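과제 개요 | 추진 현황 | 세부 실적 | 예산 | 향후 계획 | 자료실

Phromma 과제 중간 진도보고

수신: Gridamness 연구지원실
작성: Cukosel 조작소프트웨어팀
책임자: Ivana Medina

1. 보고 범위

본 보고는 양팔 로봇 작업계획 소프트웨어 Tulness의 개발 현황을 대상으로 한다. 당 기간의 목표는 식음료 준비 작업대에서 물체 인식, 집기 자세 생성, 양팔 충돌 회피 계획을 하나의 실행 체계로 통합하는 것이었다. 하드웨어 구성은 전기 보고와 동일하며 별도 변경 사항은 없다.

2. 인식 모듈

인식 모듈은 고정 카메라와 헤드 카메라의 영상을 공통 작업대 좌표계로 변환하여 물체 목록을 생성한다. 도마, 과일, 접시, 쟁반, 병 거치대를 기본 물체군으로 등록하였다. 학습 및 검증용으로 주석을 완료한 영상은 총 2638장이며, 이 가운데 287장은 검증 전용으로 분리하여 관리하고 있다. 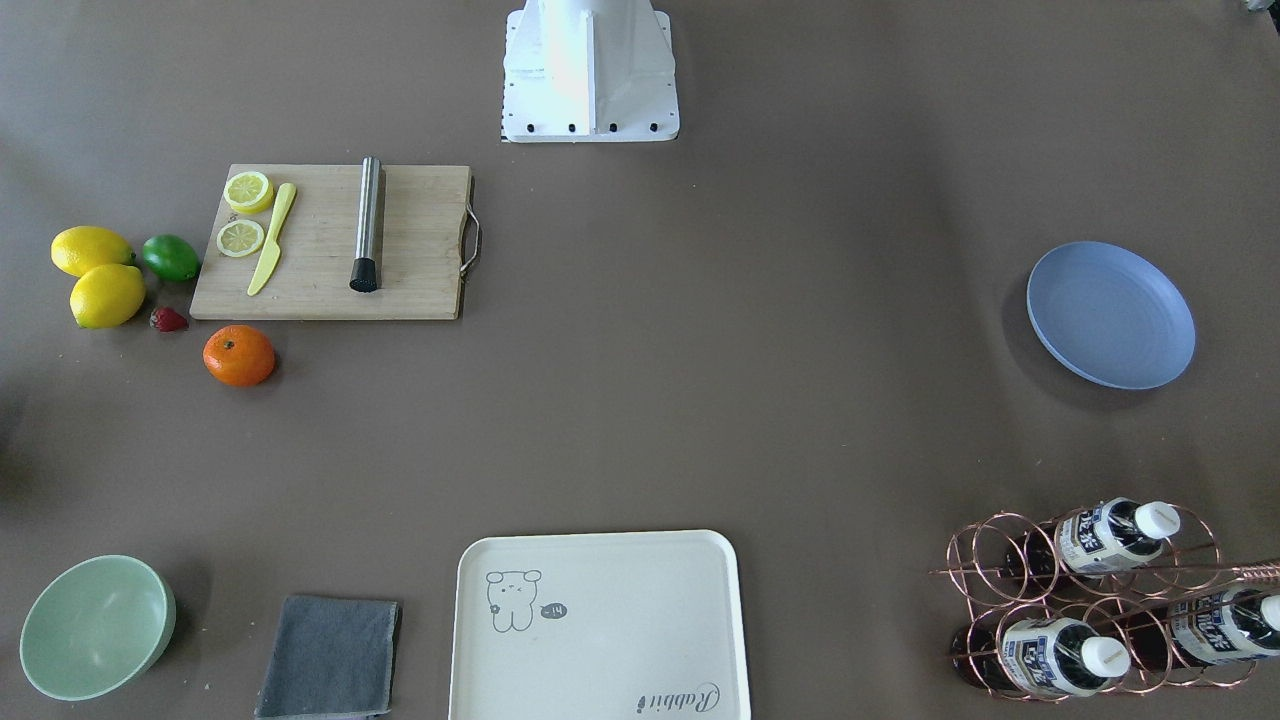
그림 1. 고정 카메라로 본 작업대. 도마와 과일, 하늘색 접시, 병 거치대

금속선 구조의 병 거치대는 깊이값 결손이 커서 초기 모델에서 병과 거치대의 경계가 자주 합쳐졌다. 이에 따라 병뚜껑을 별도 특징점으로 검출하고 병의 축 방향을 추정하는 절차를 추가하였다. 투명 용기에 대해서는 동일한 방식을 적용하기 어려워 윤곽 기반 추정기를 별도로 시험하고 있다.

3. 양팔 동작계획

계획기는 두 팔의 궤적을 동시에 탐색하던 기존 방식에서, 작업 우선순위에 따라 한 팔의 궤적을 먼저 확정하고 나머지 팔의 여유 공간을 갱신하는 방식으로 변경하였다. 도마와 접시가 인접한 구역에서는 두 손목의 접근 경로가 겹치기 쉬우므로 해당 구역을 공유 영역으로 지정하고 진입 권한을 교대로 부여한다.
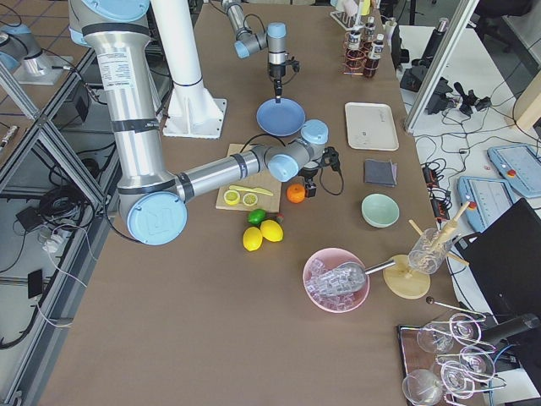 공유 영역의 점유 정보는 실행기와 계획기가 함께 참조한다. 한 팔이 영역 안에서 정지하면 다른 팔은 대기 자세로 복귀하고, 계획기는 현재 관절값을 기준으로 잔여 경로를 다시 산출한다. 손목에서 늘어지는 케이블은 현재 단순 원통 모델로 근사하고 있어 여유 거리가 과도하게 잡히는 경우가 있다. 해당 모델의 개선은 차기 업무에 포함하였다.

4. 시점 정합

헤드 카메라 영상에서는 물체의 좌우 배열이 고정 카메라와 반대로 나타난다. 동일 물체가 중복 등록되는 오류를 줄이기 위하여 로봇 베이스 고정판을 공통 기준으로 삼고, 쟁반과 도마의 방향값을 보조 제약으로 사용하였다. 접시 위에 놓인 과일과 같은 적층 관계는 정합 이후 단계에서 판정한다.

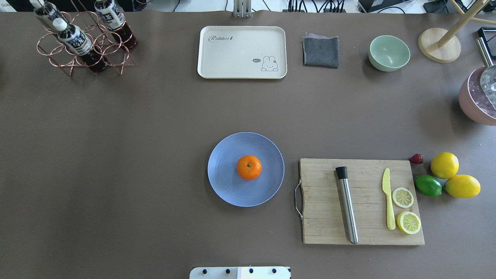

5. 시험 운용 및 기록 도구

통합 시험은 14개 작업 절차를 기준으로 설계하였다. 절차별로 인식 결과, 계획 요청, 관절 명령, 그리퍼 상태를 동일한 시각 기준으로 저장하며, 운용자는 이를 재생하여 오류 발생 구간을 표시할 수 있다. 병 거치대 접근 절차는 그리퍼와 금속선 사이의 간격이 좁아 우선 점검 대상으로 분류하였다.
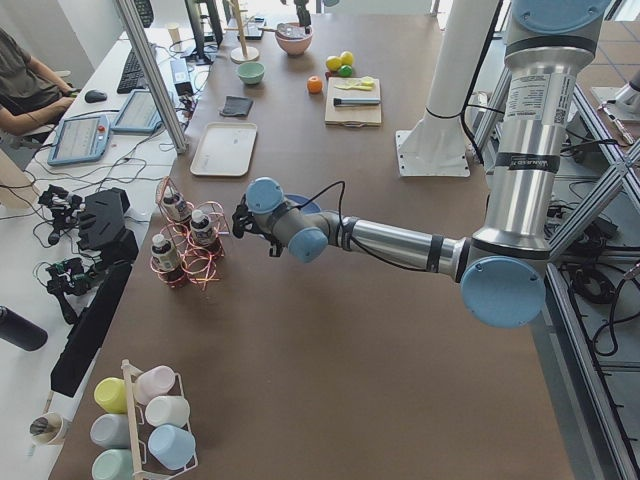
기록 도구의 화면 구성은 운용자 의견을 반영하여 두 차례 수정하였다. 현재 판에서는 계획 궤적과 실제 궤적을 겹쳐 표시하고, 허용 편차를 초과한 구간을 자동으로 추출한다. 추출 결과는 계획기 회귀 시험의 입력으로 사용한다.

6. 미결 사항 및 향후 계획

가. 투명 용기 윤곽 추정기의 통합 여부 결정
나. 케이블 형상 모델의 개선 및 여유 거리 재설정
다. 전체 절차의 연속 실행 시험, 10월 착수 예정

예산 집행은 승인된 범위 내에서 이루어지고 있으며, 비목 변경 요청은 없다. 시험 결과와 소프트웨어 배포본은 연속 실행 시험 종료 후 귀 지원실에 제출할 예정이다.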